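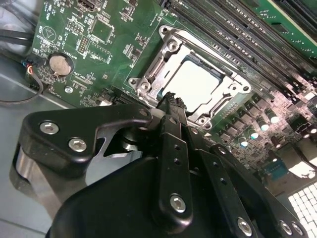
ekua_l
So happy with this old green board! Going to swap the coin cell, then fresh paste under the heat spreader. Worth adding memory too?

Bellamy42
Love these old towers. Memory yes, but I'd skip the paste - leave it alone if temps are fine.

gerrit_v
Disagree, mate. Old paste goes like chalk. Do it!

ekua_l
Paste it is, then. Whole tower for you lot:

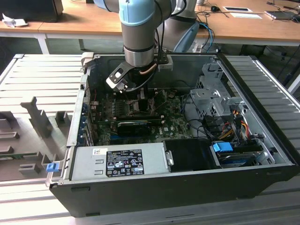

On its side, panel off, graphics card still in.

Bellamy42
Beauty! Love the blue drive handle. Still reckon you're wasting paste.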